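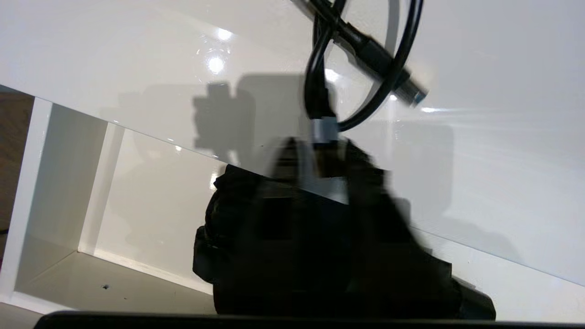
Satish Khurana의 의견으로는 거실장 정리가 실패하는 지점은 대개 서랍 속이 아니라 상판이며, 용도를 모르는 케이블 한 가닥이 상판에 남으면 그 옆에 다른 물건이 계속 쌓인다고 한다. 사전 설문에서도 비슷한 답변이 여러 건 나왔다. 이번 조사는 그 상판과 서랍 사이의 물건 이동을 기록 대상으로 한다.

거실장 소형 물품 수납 조사 참여자 모집

주관: Bemonon 주거수납연구실
조사 장소: Geraghty 주거실험동 거실 및 참여자 자택
모집 인원: 8명
참여 기간: 12월 중 3주

1. 조사 개요

TV 하부 거실장의 상판과 서랍에 놓이는 소형 물품의 종류, 배치, 재배치 주기를 조사한다. 대상 물품은 충전 케이블, 영상·통신 케이블, 접이식 우산, 비닐봉지, 소형 스피커, 셋톱박스류이다. 도서, 의류, 식품은 기록하지 않는다. 참여자는 평소 방식대로 물건을 두고 정리하며, 연구실은 정리 방법을 사전에 지도하지 않는다. 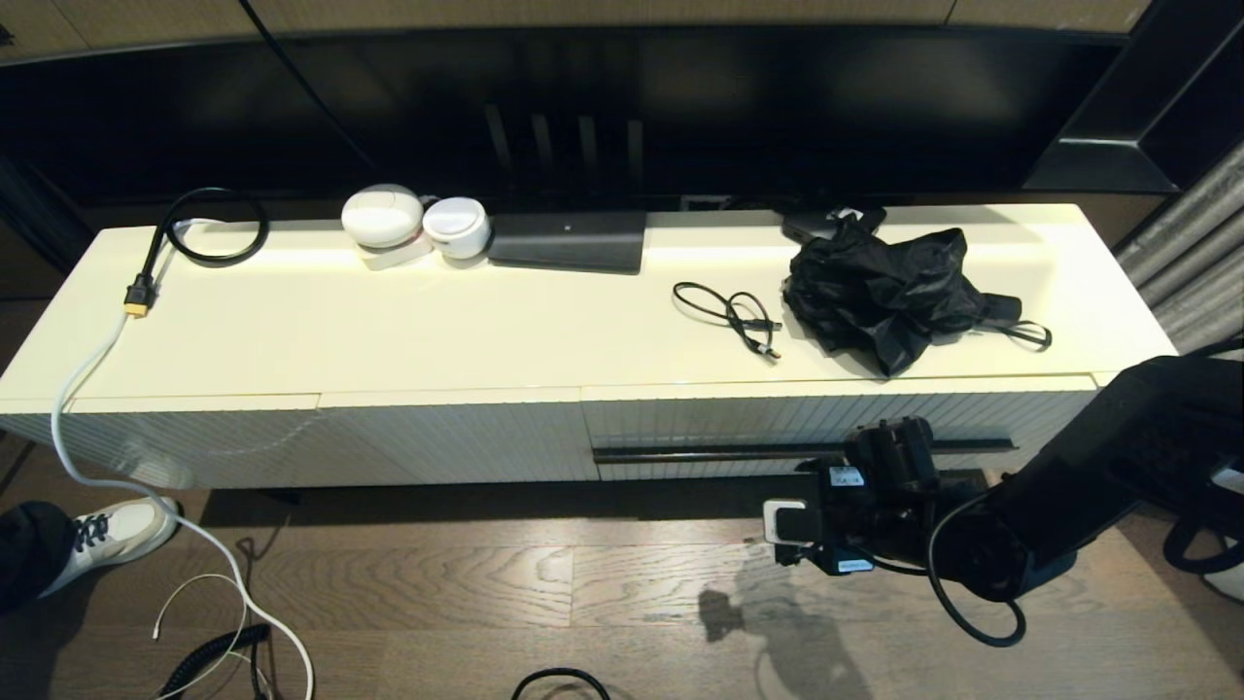

물품 분류는 Fetier 분류표를 따른다. 분류표는 고정 물품과 이동 물품을 먼저 나누고, 이동 물품을 다시 케이블류, 포장류, 휴대품류로 나눈다. 고정 물품은 전원이나 통신선에 연결된 채 자리를 유지하는 것, 이동 물품은 사용 후 치울 수 있는 것을 말한다. 케이블은 한 품목이라도 상태에 따라 기재란이 다르다. 상판 왼쪽 끝에 고리 모양으로 감아 둔 노란 커넥터의 검은 케이블은 '감김'으로, 앞 모서리를 넘어 마룻바닥까지 늘어진 흰 케이블은 '상판 이탈'로 적는다. 한 가닥이 두 상태에 걸쳐 있으면 길이가 긴 쪽을 기준으로 한다. 연결 대상이 확인되지 않는 케이블은 비고란에 '미확인'으로 적고 임의로 추정하지 않는다.

2. 참여 자격

- 만 19세 이상으로 현재 거주지에 거실장 또는 이에 준하는 낮은 수납장을 사용하는 자
- 해당 수납장에 여닫을 수 있는 서랍이나 문이 있을 것
- 조사 기간 중 이사 또는 가구 교체 계획이 없을 것
- 한국어로 기록지 작성이 가능한 자

동일 가구에서는 2명까지 신청할 수 있다. 이 경우 기록지는 각자 작성하고 서로의 기록을 대조하지 않는다. 수납, 가구, 인테리어 업종 종사자도 신청할 수 있으나 신청서에 업종을 기재해야 한다.

3. 참여자 수행 사항

가. 자택 기록
매일 저녁 한 차례 상판과 서랍 안의 물품을 기록지에 옮겨 적는다. 기록 전에 정리하지 않는다. 당일 이동한 물품은 출발 위치와 도착 위치를 모두 적는다. 위치는 상판 좌·중·우, 서랍 앞·뒤, 바닥으로 구분한다.

나. 실험동 과제
Geraghty 주거실험동을 2회 방문하여 연구실이 배치한 물품을 거실장에 수납한다. 제한 시간은 두지 않는다. 서랍에 넣는 순서, 한 번에 잡는 물품의 조합, 다시 꺼내어 옮긴 물품을 기록한다.
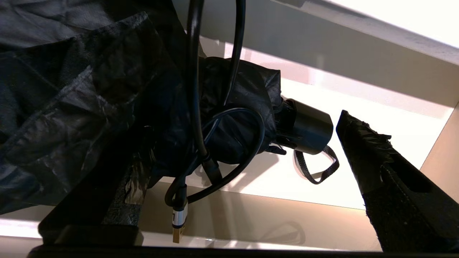 접이식 우산은 과제에서 가장 기재 항목이 많은 품목이다. 원단을 여몄는지, 고정끈을 채웠는지, 손목끈이 밖으로 나와 있는지를 각각 표기한다. 별도 주머니나 봉지에 넣은 경우에는 용기와 우산을 한 품목으로 합산하지 않고 두 줄로 적는다. 비닐봉지는 접음, 뭉침, 펼침 가운데 하나로 표기하며, 안에 다른 물품이 들어 있으면 내용물을 먼저 적는다.

다. 종료 면담
조사 기간이 끝난 뒤 개별 면담을 실시한다. 기록지의 비고란을 중심으로 질문하며, 면담 내용은 녹음 후 문자로 옮긴다.

4. 제공 사항

- 기록지, Fetier 분류표, Grekulberg 케이블 표찰 묶음
- 실험동 방문 교통비 실비
- 참여 사례비(금액은 선정 안내문에 기재, 종료 면담 후 일괄 지급)

표찰은 실험동 과제에서만 의무 사용한다. 자택에서는 사용 여부를 참여자가 정하되, 부착한 날부터 기록지에 표시한다.
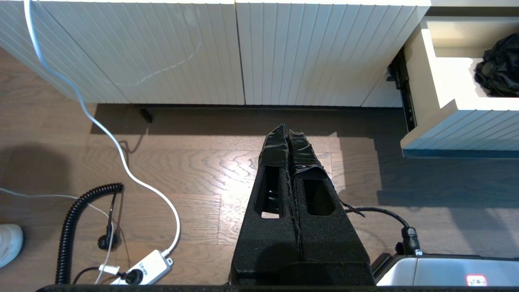

중도 철회는 언제든 가능하며 사유를 제출하지 않아도 된다. 철회 시점까지의 사례비는 기록 일수에 비례하여 지급한다. 이미 제출한 기록의 폐기를 원하는 경우 철회 의사와 함께 서면으로 알려야 한다.

5. 실험동 과제 유의 사항

서랍은 한 번에 한 칸만 연다. 열린 서랍에 체중을 싣지 않는다. 세로 홈이 있는 전면 패널에는 표찰이나 테이프를 붙이지 않는다. 광택 상판 위에서는 커넥터의 금속부를 끌지 말고 들어서 옮긴다. 전원에 연결된 기기는 수납 대상이 아니며 위치를 바꾸지 않는다. 실내화는 각자 준비한다.

6. 신청 및 선정

신청서와 자택 수납장 정면 사진을 연구실 접수창구로 제출한다. 사진은 수납장 폭 전체가 나오도록 찍고, 상판을 치우지 않은 상태여야 한다. 서류 확인 후 전화로 수납장 치수와 서랍 구조를 확인한다. 수납장 유형이 한쪽으로 치우칠 경우 접수 순서와 다르게 선정할 수 있다. 선정 결과는 신청자 전원에게 개별 통지한다.

관련 공고
- 현관 수납장 우산 보관 실태 조사 결과 요약
- Fetier 분류표 개정 내용: 케이블류
- 기록지 검수 보조원 채용(단기)
- 주거실험동 방문 안내

문의: Bemonon 주거수납연구실 참여자 접수 담당 | © Bemonon | 맨 위로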